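Format version: 2. Files written by version 1 of the export script have no `station` column and should be converted before merging.

# Cleltwood rain gauge records

Daily precipitation totals from the Cleltwood gauge and two nearby stations, Verance and Sisteck. The Cleltwood series starts in 1942. The other two start later and have longer gaps.

## Contents

- `daily/` holds one CSV per station
- `monthly/` holds totals derived from the daily files
- `scans/` holds page images of the paper registers, where they survive
- `notes/station_moves.md` lists changes of site and instrument

## Columns

| name | type | meaning |
|---|---|---|
| `station` | string | `CLE`, `VER` or `SIS` |
| `date` | string | day the reading was taken, `YYYY-MM-DD` |
| `precip_mm` | float | total for the preceding 24 hours |
| `flag` | string | see below |

Readings are taken in the morning and entered under the date of the reading. Most of the rain on a given line therefore fell on the day before. The monthly files do not shift the dates. If you compare them with a series that does, expect differences at month boundaries.

## Flags

- empty: read and entered normally
- `T`: trace, stored as 0.0
- `A`: accumulated over more than one day
- `E`: estimated from a neighboring station
- `M`: missing, `precip_mm` left blank

Do not treat `M` as zero. An `A` value belongs to the whole period since the last unflagged reading, and we have not tried to spread it over the individual days.

## Units and conversion

The paper registers are in inches to two decimals. Values were multiplied by 25.4 and rounded to one decimal after conversion. Snow was melted in the gauge and measured as water. Snow depth is not included.
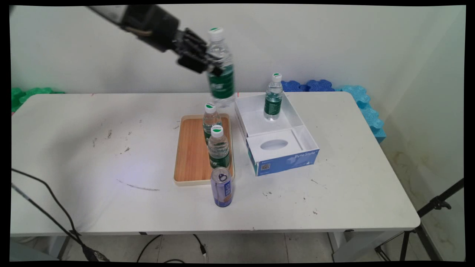

Rounding in the registers is uneven. At Sisteck, final digits of 0 and 5 are far too common in the early pages, and small totals there should be used with care. Cleltwood shows the same pattern, but only in winter.

## Known problems

- The Verance gauge was moved uphill. Totals before and after the move are not homogeneous, and no correction is applied.
- Several December pages at Sisteck are water-stained. Digits that could not be read are flagged `M`.
- Cleltwood switched to a tipping bucket in 2000. It undercounts in heavy rain.
- The Bae station is mentioned in the registers, but its own book has not been found. It has no file.

## Checks

`check.py` reports duplicate dates, negative values and any daily total over 500 mm. It does not change the data. Run it from the top directory:

```
python check.py daily/
```

Corrections are welcome as issues. Give the station code, the date and the scan page.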